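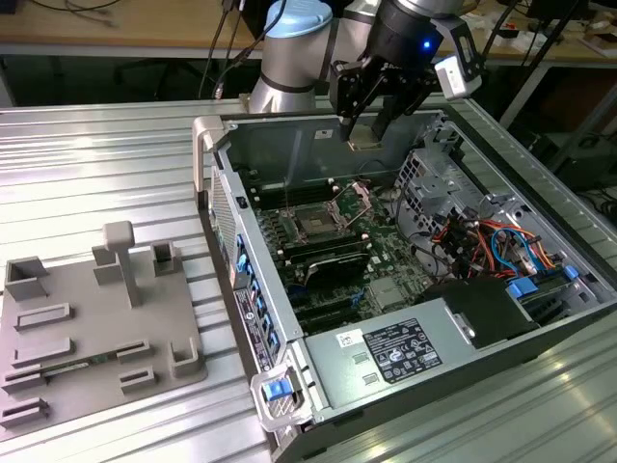 Figure 4. Desktop tower laid on its side with the side panel removed. The retention frame of the CPU socket is lifted and the pin area is exposed.

4. The opened tower as a place of work

4.1 Position of the case

In the first part of our study we treated the desktop tower as a list of parts. The workers in Berkbridge do not speak about it in this way. For them it is a small room which one enters from a certain side, and the first decision is how to lay it down. All seven workers we interviewed put the case on its side before they open it, so that the motherboard lies flat like the floor of a box (Figure 4). A tower that stands upright can also be opened, and two of them told us they did so in earlier jobs, but a screw that is dropped then falls to the bottom of the case and may hide under the power supply. In the lying position it falls on the board, where it is easier to see and also more dangerous if it is forgotten.

The orientation on the table is less uniform. Saimi Koivisto, the most experienced of the group, turns the rear panel toward her left hand. Gwilym Prothero turns it away from him, and he turns the whole case again when he must reach the connectors of the front panel. We did not find that one of these habits is faster. In the 20 sessions that we timed, the difference between workers was smaller than the difference between case models.

4.2 The order of removal

The written instruction of the workshop gives the following order: side panel, drives, expansion cards, memory, cooler, processor, power supply, board. It was taken from an older document by the firm Eynon and was made for cases of another generation. In practice the order is changed often. We compared the instruction with the records in Trisier, the stock program of the workshop, where each removed part receives a line with the time. Of the 626 towers in the records, 500 had complete lines and could be used for the comparison. The remaining towers were excluded, mostly because several parts were entered together at the end of a shift.

The most frequent change concerns the cables. The instruction mentions them only as a part of the drive step, but in reality they must be handled at almost every step. In the tower of Figure 4, red, orange, blue and black cables lie in a tangle below the drive cage, and blue SATA cables are among them. This is a usual condition for machines that come from offices. The workers distinguish between cables that can be pushed aside and cables that must be unplugged, and this judgment is made again for each case. Su-bin Son described it as "asking the cable if it lets me pass". Several of them unplug everything before any part is taken out. Others prefer to leave the cables connected as long as possible, as the cable then shows where it belongs when the tower is rebuilt.

The second change concerns the processor. According to the instruction it is removed after the memory. Where the cooler is held by screws which can be reached freely, many workers take out the cooler and processor first, and return to the memory later. They explain this by attention. The processor socket is the part that they fear most, and they wish to deal with it when the shift is young. This explanation agrees with our records only in part: the early removal of the processor is more frequent in the morning, but it also occurs in the afternoon when the worker is alone at the table.

4.3 The open socket

In sockets where the pins are on the board side, the contacts are thin and stand close together. When the retention frame is up, as in Figure 4, there is nothing between the contacts and whatever may fall on them. A bent pin is very difficult to correct, and at the Berkbridge workshop a board with bent pins is normally sent to recycling. For this reason we gave special attention to the time during which a socket stays open.

Three reasons for an open socket were found in the interviews. The socket can be open because a processor is being changed, because the pins are being inspected, or simply because the worker was called to another task. The last one was mentioned with some embarrassment. The workshop has plastic covers for the sockets, kept in a drawer under the packing table, and everybody agrees that they should be used – but the drawer is on the other side of the room. After our first visit Seren Powell placed a cup with covers beside each work position. When we returned in September the cups were still there and two of them were empty, so we assume that the covers are used, although we did not measure it.

The memory slots are in this respect easy neighbors. They lie close to the socket, and a module which is pulled out at an angle can pass over the open contacts. The workers who remove the processor first therefore close the frame again before they touch the memory.

4.4 Colors, latches and labels

Manufacturers often mark the parts that a user may touch by a color. In the tower shown, blue is used for the two plastic latches inside the case and for a release latch at its near corner. Five of the workers said that they look for the color before they look for a screw. The color is not a safe guide across models, and it can also compete with other things of the same color, for example with a data cable or a port. New workers make this confusion in the first days and afterwards almost never.

Labels are a different matter. The label on the power supply in Figure 4 is dense with regulatory text and certification logos, and it occupies a surface which is visible as soon as the side panel is off. What the worker needs from such a label is usually only the rated power and the model number. These are printed in the same small size as all the rest. Elis Parri keeps a magnifying glass for this purpose, and he enters the values in Trisier before the power supply is unscrewed, as the label may be turned to the table afterwards.

Small barcode stickers cause more uncertainty. A sticker of this kind may belong to the manufacturer, to the former owner or to an earlier repair, and its position inside the case does not tell which. The rule of the workshop is that all stickers stay until the drives are taken out and registered. Stickers of the former owner are then removed and the others are left. In the records we found cases where a sticker was removed and later searched for, and in the next section we discuss how these cases were resolved.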